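The budget form had nine lines and I had filled in eight. The ninth said Grippers, and it had to be with the Endora office by the end of November.

I had two quotes. Bellini wanted 300 a finger, in steel, with a long wait for delivery. Skillico wanted 299 and would not put the delivery date in writing. Neither price covered spares, and at the Usport depot we went through spares the way other places went through teabags.

I rang Bellini and asked if they could do better. The man said he could do 299. I said I already had 299. He said then I was in a good position, and put me on hold.

While I waited I went down to the bench. The arm was still powered up from the morning with the printed gripper on it, the white one we had made to get us through the summer. I pulled the wrist camera up on the laptop. 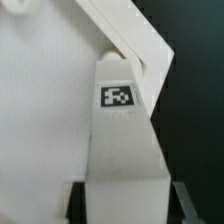

I had allowed nothing for printing because it had never been on the form. The plastic came out of consumables, with the tape and the gloves. I worked out what a finger cost us and then did the sum again on the back of the Skillico quote.

The hold music stopped. The man asked whether I wanted to go ahead.

I told him I would ring back after lunch. Then I crossed out Grippers, wrote Filament, and went to find out who had to initial the change.

© Short stories. All rights reserved. Contact the editor | Back to top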